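Our Long White Table, and the Work That Happens Around It

Hi, and welcome to our corner of the Jikwood building! I've worked here for years, back when every customer return got typed into a form by hand, and people keep asking me what it's like now that Kelell does the sorting. So I'm putting up a few pictures from the room, with a bit of talk in between – skip the talk if you like.

First, the short version of what changed. Kelell is the software that reads the return forms, matches them to an order and sends the easy ones straight through. In January it handled 1,342 forms, and 423 of those came back to us because it couldn't make up its mind. Those used to be the fun ones (smudged serial numbers, two orders in one box, a letter in place of a form), and now they're pretty much the whole job.
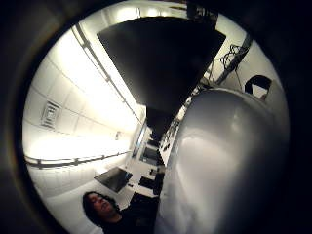
Estela Durán and I still argue over whether that's better. She misses the easy forms, because you could do 40 of them before lunch and let your mind wander. I don't miss them one bit! But I do go home more tired, I'll give her that. Every single thing that lands with me now needs thinking about, and we had to ask for an extra break in the afternoon. We got it, too.

The other big change is how much of the week goes to hands-on work at the table. We used to be a typing team, and plenty of us had never touched a marker sheet or a loose cable on the clock. 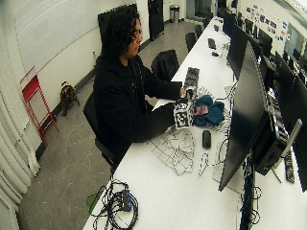 At the table, marker cube in hand, with the keyboard close by.

Then there's the electronics side, which came to us when the Wike bench closed and its work moved in here. I was nervous about it – I'm the person who calls my sister to reset the router. Oriana Palma ran the training in short sessions, one skill at a time, and she let us make a mess and take our time fixing it. Three of us ended up with a higher pay grade out of it, which helped the mood a whole lot.
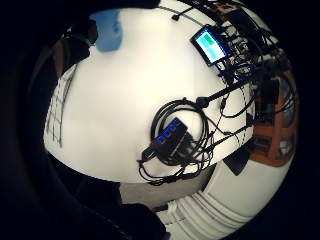

Blue digits, a small lit screen and an awful lot of black cable.

What I'd tell any office going through the same thing: ask early who gets the leftovers. When the machine takes the simple part, the hard part lands on somebody's desk, and that somebody should get the time and the training to go with it. 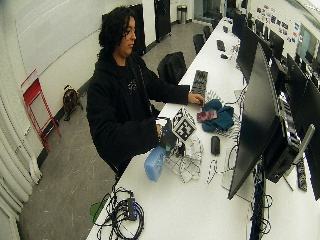

More From the Building

The next gallery will be from the Ateline packing floor, where the new conveyor is going in this spring. If you work down there and want to be in it (or really don't!), leave me a note at the front desk.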